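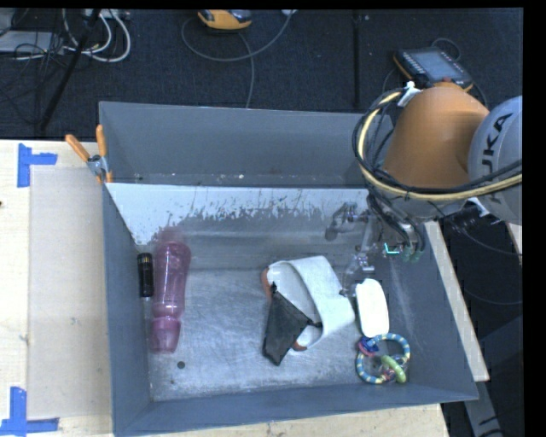

Picking cell: hose bundle snags near the wrist, and the bin walks across the table

Posted by Prudatell, 1/5/18
Category: Small cells and benches
3 answers, 708 views

Hello all! First post after a long time reading, so please be gentle. I've taken over looking after a bin picking cell at our place in Liststead and I'm loving it, but I've got two niggles I can't settle.

The set-up is a KUKA arm at one side of a wooden table, with a big grey metal bin in the middle of the table and all sorts of household bits in it for the arm to pick out. At the moment that means a white slide sandal, a bottle, a ring toy with smaller rings threaded on it, a dark fabric thing and so on. The bin has a sloping panel down its length, so there's a wide part at the front and a narrow bit at the back. I've got one spring clamp on the rim at the back left corner and blue tape on the table to the left.

Niggle one: the cable bundle. It's black and cream cables in a fat loop round the orange housing, with a white tie near the top of the loop. When the arm reaches for the far left corner and turns the wrist, the loop goes tight, and on the way back it flops down towards the bin. Twice last week it caught the rim. I've tried pulling more slack through and that made the flop worse.

Niggle two: the bin creeps. After a morning's running it has moved 5 mm or so at the front, always the same way, and then the picks near the right-hand wall start going wrong. The arm touches the wall going in and stops. I push the bin back by eye and carry on, but I'd love to stop doing that!

Also, does the scuffing matter? The floor of the bin is covered in fine curved scratches and the sloping panel is really tatty along its lower part. The camera is fixed beside or above the bin, if that makes a difference.

Any help gratefully received.

Answer 1
Drallatent

more clamps

Answer 2 (accepted)
Uwe Rothe

What a nice little cell, I'd happily spend a week with that one. Cables first.

More slack is nearly always the wrong way to go, as you found. What you want is the same length of loop but held in a better spot. Stop the program, switch to manual at reduced speed, and jog to the worst pose you have (your far left corner, wrist turned as far as the program ever turns it). Then, with the arm stopped and the drives off, cut the tie and let the cables lie how they want to. You'll see straight away where the bundle wants to sit! Mark the place on the cables with a bit of tape. Go back to home, look at the loop again and see how far it hangs.

Fix it with a wide hook and loop strap, snug but loose enough that you can twist a single cable inside it with your fingers. A thin tie pulled hard bites into the outer jacket, and if there are air lines in the bundle it pinches those too. While the old one is off, run your thumb along every cable where it sat and feel for a groove. If there's a groove in one of them, change it now and save yourself a hunt for a fault that comes and goes.

Then put a limit on the wrist in your program. Ours was picking the long way round on some grasps purely because it was allowed to. We held it inside one turn and the snagging stopped the same day.

For the bin, one clamp at one corner makes a lovely pivot. The arm nudges the far end and the whole thing swings round it, so the front creeps and the back left hardly moves. Screw 2 stops of scrap wood to the table, one along the front edge and one on the right side, push the bin hard into that corner and put your clamp diagonally opposite. Yours is already in the right place for it. Afterwards you can lift the bin out, sweep it, drop it back, and it lands where it was.

Teach the bin position again once the stops are in. Don't skip this, all your present numbers are for a bin that has wandered.

Answer 3
Fairweather

Agree with Uwe on all of that. On the scuffs: the scratches in the floor have never bothered us, but the shine does. Bare metal throws bright patches at the camera, and anything white goes so bright that it loses its edges. We had shocking results on white plastic until we turned the exposure down and moved the lamp off to the side. Dulling the floor with a fine abrasive pad helped as well, and it took ten minutes.

The panel I'd leave until you see bits coming off it. Do brush out the narrow part at the back though, crumbs collect in there and you never look.

I keep a notebook by the pendant and write down the cycle count whenever the bin gets moved or something is knocked. Ours went 279 picks between nudges before stops and I gave up counting afterwards. Well worth doing, and quite satisfying!

Comment from Prudatell

Thank you both, brilliant stuff. Stops are cut and the front one is on. There was a groove in one of the cream cables, right under the tie, so a new one is on order. Uwe, does the strap go before or after the orange housing if I want to keep the loop on the left?

Comment from Uwe Rothe

Before, on the arm side. Leave the part nearest the gripper free to move.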